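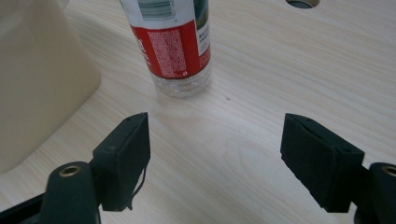

Success rate is the wrong headline number for a policy trained on wrist-view demonstrations. It hides where the policy fails, and it hides how narrow the training data was. The case I have in mind is the ordinary one: a single object on a table, two fingers open, approach and grasp. A clear plastic bottle with a red label, standing on pale wood a little beyond the fingertips, looks like the easiest target there is. The label is opaque and high in contrast. The base is transparent and ribbed, and the grain of the table shows faintly through it. A policy can score well on such a bottle by learning the label and nothing else.

Home Notes Methods Archive About
Reading time: 4 min

We found this out late on the Nokora set. Lâm Văn had trained on 1006 demonstrations and reported results over 500 rollouts, which is more than most groups run. The aggregate looked fine. Then Rok Bošković sorted the rollouts by which part of the object was in view when the fingers began to close. In 388 of them the label was visible. Nearly all of the failures were in the remainder, where the wrist camera had dropped low enough that only the clear base was left in the image.

Nothing in the original report was false. The starting positions had been drawn from the same distribution as the demonstrations, as the protocol required. But the people giving the demonstrations preferred to approach at label height, and so the test mostly asked the policy to do what it had already seen.

My position is that a wrist-view result should be reported by approach condition, with the conditions fixed before training starts. At a minimum: height of approach, lateral offset, and which visual features of the object are in view at closure. A table with 15 cells and a plain count in each would tell a reader more than one percentage with an error bar. Where a cell is empty, print it empty.

The usual objection is cost. Pandey makes it in every review: splitting the rollouts leaves too few per cell to say anything with confidence. I accept the arithmetic. A weak estimate for the low approach is still worth having - at present we have none, and the reader is left to assume that the pooled figure covers it.

A second objection is that more data will fix the problem without any change in reporting. Rindell took this line in October and collected a larger set with the same instructions to the same operators. The approach heights clustered where they had before. Volume follows habit unless the collection protocol says otherwise, and the protocol will not be changed if the evaluation cannot show the gap.

Damano now logs fingertip height at closure for every demonstration. The field costs nothing to store. I would like to see it made a condition of release for any shared set.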